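How Two Robot Arms Learn by Being Shown

A robot arm does not know what a table is. It has motors, joints and a gripper, and it receives numbers. Somebody has to turn those numbers into useful movement. At the Pemberg lab, the team led by Everaldo Aguiar studies one way of doing this. It is called learning from demonstration.

A person steers the robot through a job, such as moving a pen into a tray. While the person steers, a computer records the angle of every joint and saves what the cameras see. One recording of one job is called a demonstration.

The computer then looks for a pattern: when the camera view is like this, the joints should move like that. The pattern it builds is called a policy. After training, the person lets go, and the policy steers.

The team wanted to know if a messy table helps or hurts. They trained one policy, named Danby, on a bare table. They trained a second, named Prisstead, on a table with everyday things lying on it. Each got 28 demonstrations of the same job. Then both were tested on tables they had never met.

Danby finished the job in 6 of its tests. Prisstead finished 7 more than that. Danby had learned from views with nothing extra in them, so a roll of tape or a sticky-note pad could throw it off -- it sometimes reached for the wrong thing. Prisstead had seen clutter before and mostly went past it.

One result does not settle the question. The team used a single job, and a harder one might come out differently. The next round has both arms working together on a cluttered table.
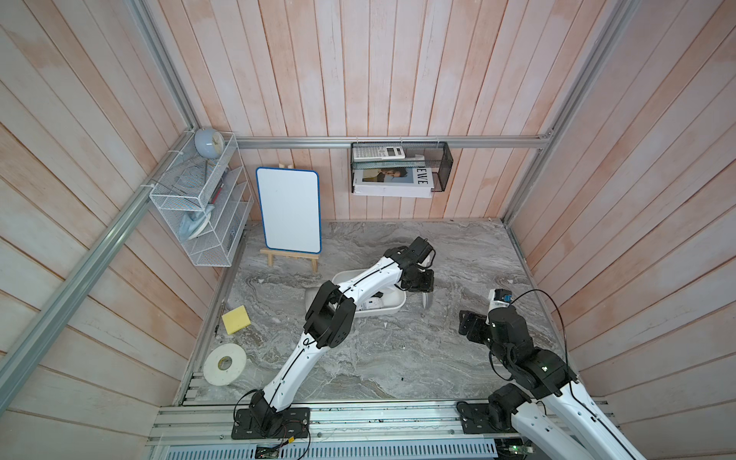
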